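Bodthorpe Community Help > Crafts, Printing and Paper

Folding paper marker cubes so the corners stay square

Posted by Adwoa Agbeko
Thursday, October 26, 2023
214 views

I'm making a set of small paper cubes with the black and white square codes on each face, the kind a camera can pick out and track. They're for a tabletop activity at our library's family day. I print the net on ordinary white printer paper, cut it out, fold it and glue the tabs.

My trouble is that they come out puffy. The faces bow outward and at least one corner always gapes open. On my last try the black border of one marker ended up wrapped over the fold, and the tablet wouldn't read that face at all. I've tried a glue stick and clear tape. The tape is stronger but it leaves a shiny patch.

Also, what do people put underneath them? Our tables are a pale speckled grey and I don't know if that matters.

Lai-ching Ko

I made a lot of these for a school maths night, so I've had some practice. Change the paper first. Printer paper is too soft for a small cube. Use a matte white cardstock that your printer will take through the rear feed, and print at 100 per cent with "fit to page" turned off.

Score every fold before you cut anything out. I use an empty ballpoint pen and a steel ruler, pressing just hard enough to leave a groove. Fold each line all the way flat, open it again, then glue. For glue I use white craft glue put on with a toothpick, one tab at a time, and hold each tab for a slow count of thirty. Leave the lid until last and don't squeeze the middle of the faces while you're closing it.

As for the border, you need some white left between the black square and the fold. If your net has the black going right to the edge, shrink the marker a little inside its face. A dashed outline around each face is handy for lining up the ruler.
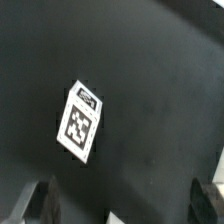
Marker cube on a matte dark-grey surface.

On the table question, I'd go dark and matte. A white cube shows up well against it, and you can find the things again when you're packing up. Black felt works too, but it sheds onto the glue if the cubes aren't dry. I'd stay away from anything glossy - a vinyl tablecloth under ceiling lights gave us no end of grief.

Aurel Onu

Just use wooden blocks and stick the markers on. Craft shops have them. No folding.

Benedicta Wumbei

Wooden blocks are fine if you have the budget, but check them with a ruler before you print. The bag I bought had blocks that weren't the same size, and the labels hung over on the small ones.

If you stay with paper, you can put something inside to stop the bowing. I cut up an old foam camping mat with a sharp knife and used a piece slightly smaller than the cube. It gives them a bit of weight as well, so they don't slide off when someone bumps the table.

Two more things. Don't use the same code twice in one set unless your app expects it, and pencil the code number on an inside tab before you glue. Laser prints also held up better for me than inkjet, which smudged under sticky fingers.

Adwoa Agbeko

Thanks, all. I've got cardstock at home and will try the scoring tonight. Benedicta, did you glue the foam in or leave it loose?

Benedicta Wumbei

One dab of glue on the bottom face, the rest loose.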